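Rare Ultonitz Annual Goes Under the Hammer in Alholm

A comic book that sold for 80 cents off a drugstore rack and was read mostly by kids waiting for the bus has drawn 151 bids at auction in Alholm, where the bidding closed shortly before midnight in July.

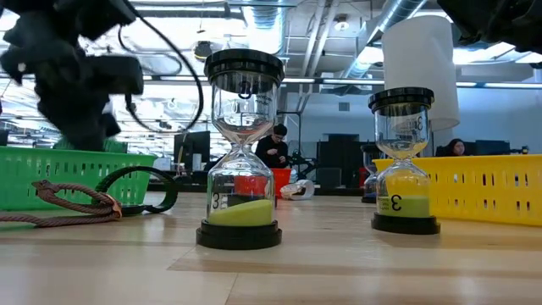 A sand timer with lime-green sand and a black cap.

The book is the first Ultonitz Annual, a giant-size issue best known for a villain whose name is spelled three ways in one story. Auction house Hämäläinen lists 24 copies in collectible condition. The one sold last month has a clean spine, white pages and a coupon nobody clipped, the last of these being worth more than the story.

Bidding began politely and stayed that way until the final hour, when two collectors began topping each other by the smallest amount the rules allow. The loser is understood to own four copies already.

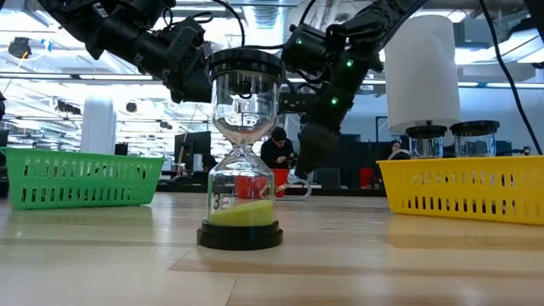
The timer with a green basket beside it.

Hämäläinen has not released the price, saying only that the seller was "pleased." The book now goes to the grading firm Cusine, to be sealed in hard plastic and never read again.
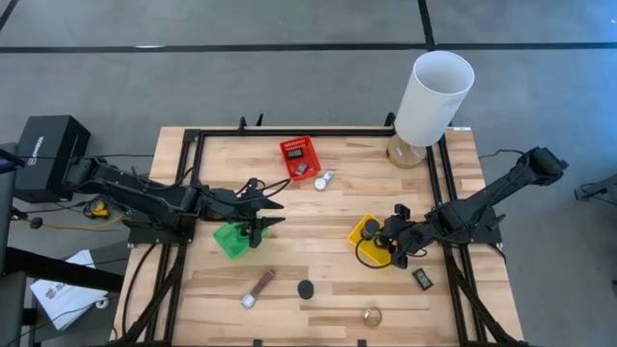

A second sale is planned for the fall, with 171 lots from the same attic. Most are later Ultonitz issues, which fans agree are better drawn, better written and worth next to nothing.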